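How a House Stays Warm

Level 2 reader: Buildings and Materials

Heat is a kind of energy. It moves from a warm place to a cooler place. When it is cold outdoors, heat moves out of a house. When it is hot outdoors, heat moves in. A wall cannot stop this, but it can slow it down. A material that slows heat down is called an insulator.

Three ways heat moves

Conduction. Heat passes through a solid object, or from one object to another when they touch. Put a metal spoon in hot soup and the handle gets warm. Metal is made of tiny parts called atoms, and also has smaller parts called electrons that can move through it. These carry heat quickly. Wood has no free electrons, so a wooden spoon stays cool at the handle for much longer.

Convection. Heat is carried by a gas or liquid that moves. Warm air is lighter than the same amount of cool air, so it rises. Cool air sinks and takes its place. In a room with a heater, the air near the ceiling is usually warmer than the air near the floor.

Radiation. Heat travels as waves, even through empty space. This is how heat from the sun reaches the ground. A warm stove also sends out heat this way. You feel it on your face before the air in the room has warmed up.

Why still air is useful

Air is a poor conductor. If air is kept from moving, it is a good insulator. Most insulation is made of a light material with many small pockets in it. Each pocket holds a little air and keeps it still. Wool, feathers, foam and cork all work like this. If you squeeze a wool sweater flat, the pockets get smaller and it does not insulate as well. The same is true of the soft material inside a wall, so builders try not to press it down.

What is inside a wall

In many houses, an outside wall is built in layers. The outer layer keeps off rain and wind. Behind it is a sheet that stops water but lets damp air out. Next comes the frame, with insulation filling the gaps between its parts. The inner layer is a smooth board that can be painted.

The old schoolhouse in Clallalberg was built with 544 blocks of stone and no insulation. Stone conducts heat much better than still air does. The walls are thick, so they warm up slowly and cool down slowly. In May the rooms can still feel cold at noon on a sunny day.

Windows and doors

Glass is thin, and a single sheet of it loses heat fast. A double window has two sheets with a gap between them. The gap holds air or another gas. If the gap is too wide, the gas inside starts to move in a loop, and convection carries heat across.

Doors lose heat through the gap around the edge. A strip of rubber or brush along the bottom closes most of this gap. Inside the house, doors have a different job. A closed door keeps the air of one room from mixing with the air of the next, so a bedroom at the end of a hall may be much cooler than the kitchen.

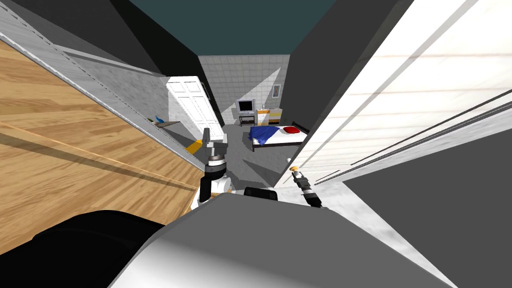

Halls and stairs let air travel through a building. In a house with an upper floor, warm air goes up the stairs and cooler air comes down. If the stairs have a door, closing it slows this movement.

Test it yourself

You need three jars of the same size with lids, a wool sock, a sheet of newspaper, a thermometer and warm tap water. Ask an adult to help with the water.

1. Pull the sock over the first jar. Wrap the newspaper around the second jar. Leave the third jar bare.
2. Fill all the jars with warm water from the same pitcher. Measure the temperature in each one and write it down.
3. Put on the lids. Set the jars side by side, away from the sun.
4. Wait 70 minutes. Take off the lids and measure again.

Subtract the second number from the first for each jar. The jar with the smallest answer lost the least heat. Repeat the test with other materials and make a chart of the results.

Words to know

Atom: a very small part of matter.
Conductor: a material that heat passes through easily.
Draft: cool air moving through a room.
Insulator: a material that heat passes through slowly.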